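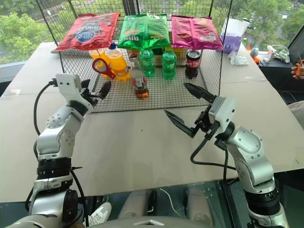

Keeping Snacks and Drinks in Order on a Two-Level Wire Shelf

2019-06-27
By Fenna Baert, Household Advice Desk, Pullasby Residents' Service

Residents of the Pullasby buildings regularly ask the Advice Desk how to store chips and bottled drinks in a shared kitchen or common room where cupboard space is short. The Desk recommends a small wire-mesh shelf with two levels, placed on a table or counter. The guidance below applies to private kitchens as well as to the shared rooms on each floor.

Choosing the shelf

A shelf with an open front is the most practical type for bottles. Measure the tallest bottle normally kept in the household, with its cap on, before buying. The space between the lower level and the top must be higher than that bottle, with enough room left over to tilt it slightly as it is taken out. Many shelves sold for desks and offices are too low for this purpose.

The size of the mesh also matters. Small bottles with narrow bases may lean if the openings are wide. A thin tray or a piece of firm card cut to size will correct this, although a tray must be washed more often than bare mesh. Residents who already own a shelf of the Brurnex pattern, as supplied to the shared kitchens, will find that most ordinary soda bottles stand on it without any lining.

Check the ends of the wires before the shelf is put into use. Any sharp end should be filed down or covered with tape. Bags of chips are easily punctured, and a small hole is seldom noticed until the contents have gone soft.

What goes on top

The upper level should carry light items only. Bags of potato chips are well suited to it. Lay them flat, side by side, with the front of each bag facing up so that the flavor can be read by a person standing at the table. Three bags will generally cover the top of a small shelf. They may reach slightly past the front edge, provided that most of the bag rests on the mesh.

Bags should not be stacked. The lower bag is crushed, and the upper one tends to slide when the shelf is touched. Where more bags are kept than the top can hold, store the remainder in a closed cupboard and bring them out one at a time.

An opened bag should be folded over twice, closed with a clip, and placed at the end nearest the person who serves. In the shared rooms, opened bags are to be removed at the end of the day.

What goes below

Bottles belong on the lower level, where their weight keeps the shelf steady. Arrange them in a row from one side to the other according to kind. Juices may be placed at the left, clear or green soda bottles toward the middle, and cola at the right. The exact order is a matter of preference, but it should remain the same from week to week.

Some further points should be observed:

Place short bottles in front of tall ones wherever the shelf is deep enough for two rows.

Keep glass bottles away from the open edge – a glass bottle that is brushed by a sleeve will fall more readily than a full plastic one.

Turn every label to the front.

Leave a gap the width of a hand beside the bottle that is used most.

Do not place very small items behind the bottles. They are forgotten there, and they prevent the row from being pushed back properly.

Juice that must be kept cold should be on the shelf only while it is being served. Read the label on each product and return it to the refrigerator when the label requires it. The same applies to any drink after opening.

Hanging a tool from the mesh

Wire mesh allows a bottle opener or a pair of kitchen scissors to be hung within reach of the drinks. A tool with a looped grip may be hung from a plain hook. A bright handle is preferable, as it is quickly found and its absence is quickly noticed. Scissors must be closed when hung, with the points down, and should not be kept at this height in homes with young children. The hook must be tight enough that the tool does not swing against glass.

Placing the shelf

Set the shelf toward the back of the table and leave the front clear for cups and plates. A position by a window is pleasant and well lit, but direct sun warms the drinks and fades the printing on packages. Residents with windows facing south should lower the blind at midday or move the shelf to another wall – the second course is usually simpler.

Paper bags, boxes and used gloves tend to gather beside a shelf of this kind. They should be cleared each evening. Windowsills near the shelf should be kept free of anything that could be knocked down among the bottles.

Cleaning

Once a week, remove all items and wipe both levels with a damp cloth and a little dish soap. Use a soft brush where the wires cross, as crumbs and salt collect at those points. Dry the shelf fully before anything is put back. Wipe the base of each bottle at the same time, paying attention to any that have held juice.

If a sugary drink has been spilled, do not wait for the weekly cleaning. Lift the shelf from the table, wash it in warm water, and wipe the tabletop beneath it. Dried syrup attracts ants, of which the Desk received 2 reports last July from the Mahmoud building.

Stocktaking in the shared rooms

Each floor is asked to check its shelf before new goods are ordered. Older bags and bottles are moved to the front or to the right, and new ones are placed behind or to the left. Items past the date printed on the package are to be thrown away. Order forms are available in Room 223 and should be returned to the same room. Requests for a replacement shelf must be made in writing and should state the floor and the nature of the damage.

Related items

Storing Dry Goods in a Narrow Cupboard
Notice 459: Use of Shared Refrigerators
Care of Light-Colored Tabletops
Sorting Bottles for Return at the Jokness Depot
Labels for Shared Shelves: 100 Sheets Now Available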